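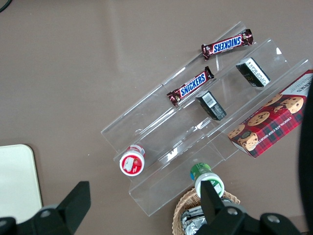 On club nights at Hindale, the first thing you hear when you come down the hall is somebody asking for the good scissors. The second is a motor. The robotics club meets in what used to be the sewing room, and a few of the long cutting tables are still there, scarred by decades of pinking shears and now scattered with cable ties, half-eaten sandwiches and the odd Allen wrench.

I had come to see the shop project, which the students call the Corner Store and which has eaten up most of their year. The idea sounds simple enough when a sophomore explains it to you very fast. A customer asks for something, a candy bar, say, or a box of shortbread, and a robot arm picks it out from among its neighbors and drops it in a basket. No knocking things over, no grabbing the wrong item, and no crushing the cookies (this last rule was added in the second week, and I gather there was a reason).

Anyone who has ever tried to get one yogurt out of a packed refrigerator will know it isn't simple at all. A candy bar lies flat and wants to be pinched across its middle. A little upright box has to be taken from the top, or it tips into whatever is standing beside it. Bottles are friendly until they're full. And a clear acrylic stand, which the students picked because it looked like a real checkout counter, has turned out to be the most argued-over object in the room — you can see straight through it, and so, unfortunately, can a camera.

"We could have used a cardboard one," one of the juniors told me, a little wistfully. They had voted on it. The acrylic won by 2.

The club teaches its arm by doing. One student guides it through a pick while another keeps the log, a fat green binder that goes home with somebody different every week. By the time I visited there were 795 entries in it, each in whatever handwriting was on duty, with remarks in the margin like "too fast" and "nice!!" and, on one page, a rather good drawing of a duck. They had started in September with a plan for 200 and thought that would be plenty.

What they're working toward is the student challenge at Plernetness, where every team gets 90 seconds to fill an order it hasn't seen before. The judges bring the groceries. Last year's Hindale team practiced only on boxes and was handed, to its great sorrow, a bag of marshmallows, and the older students still bring this up with the kind of feeling other people save for playoff games. So this year they practice on everything. Families send in what they have, and a local firm, Jedanar, pays for the spare parts and the pizza.

I stayed much longer than I'd meant to. It's a lovely thing to watch, a roomful of teenagers holding their breath over a snack! When a pick goes well there's no cheering, only a sort of collective sigh, and then somebody reads out the next item and the binder gets passed along. When one goes badly they all talk at once, and out come the pencils, and three different people want to redraw the approach angle on the same scrap of paper.

Just before nine the lights in the hall went off, as they do, and a ninth grader asked if they could try the shortbread one more time. They set it up again and opened the binder to a clean page.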